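Brolta Records Console: Set-Up and Use Guide
Section 4. Placing the Console in Service

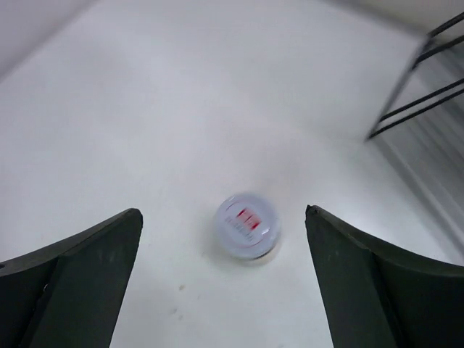

Before the console is placed in service, the site coordinator must complete the steps in this section and sign the placement record supplied with the key envelope. Consoles that have not been signed for will be treated as inactive and will not appear on the collection route.

4.1 Choosing a location

1. Select an indoor location on a level floor, within sight of a staffed work area.
2. Keep the console clear of exits, stairways, and fire equipment.
3. Leave 60 inches of open floor in front of the door. The collection attendant needs this space to turn the cart.
4. Do not place the console beside a recycling bin of similar size. Confidential paper has been lost in this way at more than one site.

CAUTION: The console is heavy when full. Do not attempt to move it with paper inside. Request a collection first, then relocate the empty unit.

4.2 Fitting the inner bag

1. Unlock the front door with the key marked 2.
2. Fold the top of the bag outward over the metal rim and press it under both retaining clips.
3. Check that the bag hangs directly below the deposit slot and reaches the floor of the cabinet.
4. Close the door and turn the key until it stops. Pull the handle to confirm that the lock has engaged.

Note: Use only bags issued with the console. Office trash liners tear at the clips and may leave paper on the cabinet floor, where the attendant will not be able to account for it.

4.3 Keys

Two keys are issued for each console. One is to be held by the site coordinator and the other stored in a locked cabinet. Neither key may be copied. A lost key must be reported to the Perkodholm service desk before the end of the working day, and the lock will be replaced at the next collection.

4.4 Accepted materials

Paper, file folders, and envelopes may be deposited. Staples and small paper clips do not need to be removed. Binders, hanging file rods, batteries, and media of any kind must be kept out of the console. For disks and drives, request a Girneck media case and follow Section 8.

4.5 First collection

1. Call the service desk when the console is ready and give the serial number printed inside the door.
2. Confirm the contact name for the site. At the Solís offices, the contact is Crisóforo Zavala.
3. On arrival, check the attendant's badge against the name on the collection notice.
4. Remain present while the bag is removed and sealed.
5. Sign the receipt and keep the site copy with the placement record.

If the badge and the notice do not match, do not open the console. Ask the attendant to wait at reception and call the service desk.

No collections are made during the December closing period. Sites expecting a large volume at year end should request an additional console beforehand.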